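# What the Quote Leaves Out

When I started pricing a two-armed robot for our training kitchen in Ulville, I had one number in my head, and it was the number on the quote. I'd gotten two quotes, one from Dandel and one from Romaniuk, and I put them side by side on my desk and thought, great, pick the cheaper one and go to lunch!

I did go to lunch. Then I called Kwesi Gyamfi, who has been buying equipment like this for longer than I have, and he asked what I'd set aside for fingers.

Fingers? I had nothing for fingers. I had nothing for tables either, or cables, or tape, or the rags. If you want a robot to learn to wipe up a spill, somebody has to make the spill, over and over, and somebody has to wash the towels (mostly me, so far). A towel that has already soaked up one mess isn't much good for the next one, so you need a big stack of them.
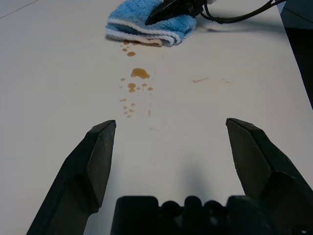 My first draft of the budget had a line called "misc." and I'm a little embarrassed by how small it was. By April I'd split it up. Cloths and sponges got their own line, and so did spare gripper fingers, which Kwesi told me to treat like printer ink — order the next set when you open the last one. Cables got a line after I measured how far the arms reach and saw that the ones I'd planned on would be pulled tight at full stretch. Buy the longer ones. They're cheap compared to a stopped day.

Then there's liquid. I'd read both quotes twice and neither said a word about what happens if something wet gets into a gripper, so I asked. Dandel wanted to sell me a cover. Romaniuk sent a long email that I'd call a polite "please don't." Neither answer was wrong, but you want it in writing before you sign, and you want to ask who pays for shipping if a wrist has to go back. Mine would have been on me, both ways, and I only found out by asking.

The table surprised me most. I'd figured any table would do, and I nearly ordered one giant custom top from Jamis that wouldn't have made it around the corner in our hallway. Two smaller panels pushed together do the same work, and you can swap one out when it gets scratched up. There's a seam, sure. We've decided we can live with a seam.

And leave room on the floor! I drew my plan from above with neat little rectangles and forgot that power strips, tripods and bags all have to go somewhere. I ended up giving the robot's corner a good bit more space than the brochure suggests, and I marked it out with tape before anything was delivered. I'd do that again tomorrow.

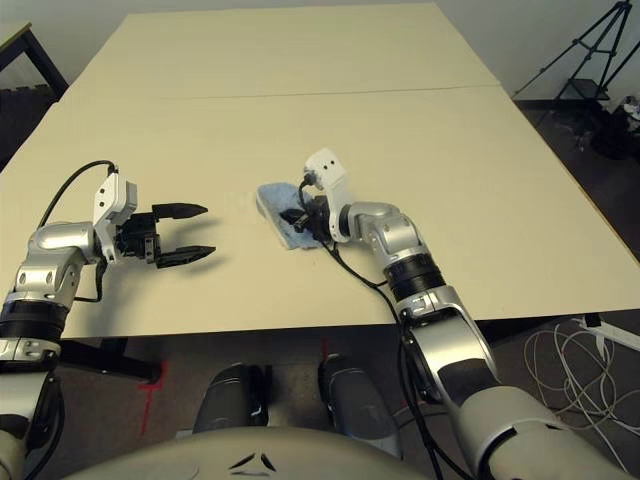 *Right arm on the sponge, left gripper open across the table from it.*

So what did it come to? The extras landed at around $3000 for the first year, with 74 towels in there (I like a full shelf). That's on top of the robot, and it doesn't count my time at the washing machine. Kwesi thinks I'm still low on fingers. I've moved a little money over from the tripod line, and the revised sheet goes in with the order this week.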